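Robotic workcell budgeting

Robotic workcell budgeting is the planning that comes before a shop, lab or school buys a robot arm and everything the arm needs to do useful work. The arm gets all the attention, and fair enough, it's the exciting part! But the items around it (grippers, mounts, tables, fixtures, cabling, spare parts) can decide whether the cell ever runs a full shift.

Background

Early buyers often priced a cell by the arm alone and met the rest of the bill later. The Appiah worksheet, drawn up by planner Mavis Mahmoud, took the opposite route. It starts with the task, lists every part and tool the task touches, and leaves the arm for last. The worksheet has seven sections and fits on a single sheet, a big part of its charm.

Typical cost lines

Arms and controllers. Two-arm cells need a second mount and more room for cables, and the table has to be stiff enough for both.

End effectors. Fingers wear out and get swapped as tasks change, so a spare set belongs in the first order.

Tables and fixtures. Slotted or slatted aluminum tops are popular because fixtures can be moved without drilling.

Work materials. Practice pieces get scratched, bent and used up. For electronics work, retired desktop computers are a wonderful bargain, with boards, cables, drives and screws all in one case.

Setup time. Many planners now enter this as its own line, with hours for installation, guarding and training.

Example: the Imton cell

The Imton cell was planned for computer assembly and teardown. Birdie Escobedo, who kept its budget, set aside $3,707 for fixtures, fingers and work materials, separate from the arms. The order was split into three deliveries, with the table first so that layout could begin early. Four desktop towers were on the original parts list. 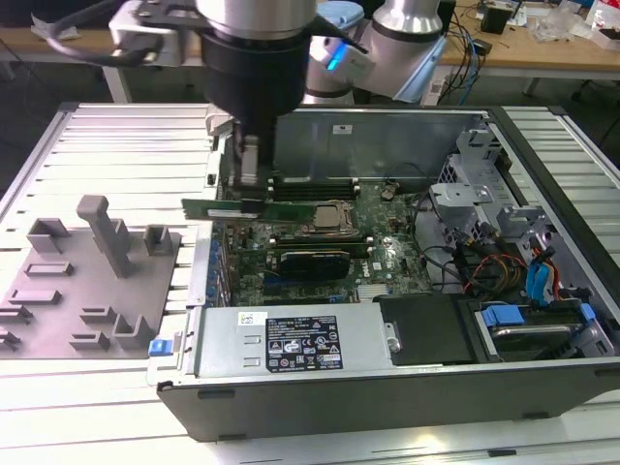 Gripper holding a green circuit board over the motherboard of an open desktop tower. A second arm stands behind it.

Planning software

Jirneo and Matby both handle cell budgets. Jirneo works from a floor layout, while Matby works from a parts list and flags lines with no spare entered. Either one can export a purchase schedule by month.

See also: End effector; Fixture plate; Total cost of ownership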